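Raka brings tub chair and fringed pillow to its waiting-room range, and asks buyers to doubt the word "cozy"

FLONMONT, November – Furniture supplier Raka will add a gray upholstered armchair and a cream fringed throw pillow to its waiting-room range this month. The company is making few promises about either.

"Every catalog says a pillow makes a room welcoming," said Serena Zanetti, who runs the range. "I have read that line for 18 years and I have yet to see anybody prove it. A pillow gives your back something to lean on. If it sits badly, people put it on the floor."

The chair has a rounded back that curves forward into the arms. Raka chose a speckled gray fabric after dropping two paler ones from the mill Bassi, which looked tired in the showroom within 30 days. The pillow is sold separately. Raka expects some customers to skip it and has not tried to talk them out of it.

The fringed pillow at the front of the gray armchair:

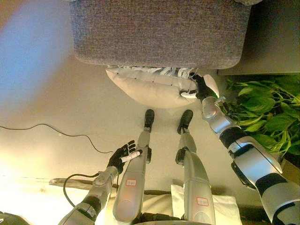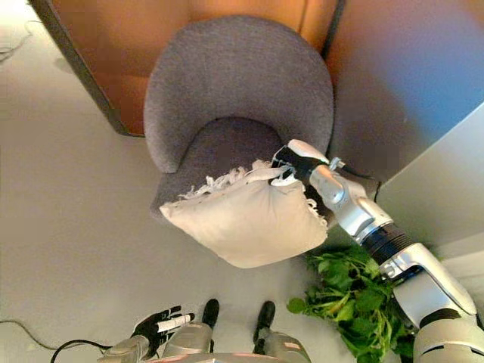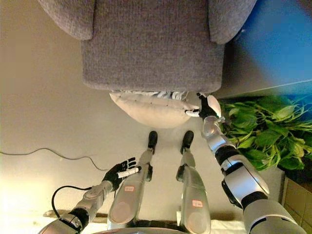
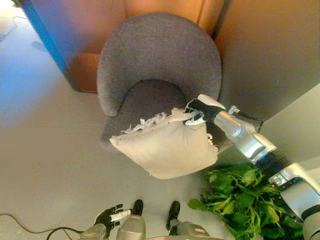
What the fringe is for

Decoration, according to Raka. It does nothing for comfort, and loose threads will bother anyone who likes a clean edge. Corrado Morelli, the company's buyer, argued against it and lost.

"I still think a plain one would sell better," Morelli said. "We asked 71 customers and they were split, so I can't claim they backed me up. Ask me again in the spring."

Raka suggests setting the pillow against the backrest with the fringe at the top, and shaking it out when the room is tidied. The company makes no claim that the fabric resists stains – it has seen too many of those claims fall apart over one cup of coffee.

Availability

The first run is 2,000 chairs. Both items can be seen at the Clerno showroom in Flonmont, where visitors are welcome to sit for as long as they like before ordering. Returns are accepted within 30 days, fringe included.

Press contact: Serena Zanetti, Raka, Flonmont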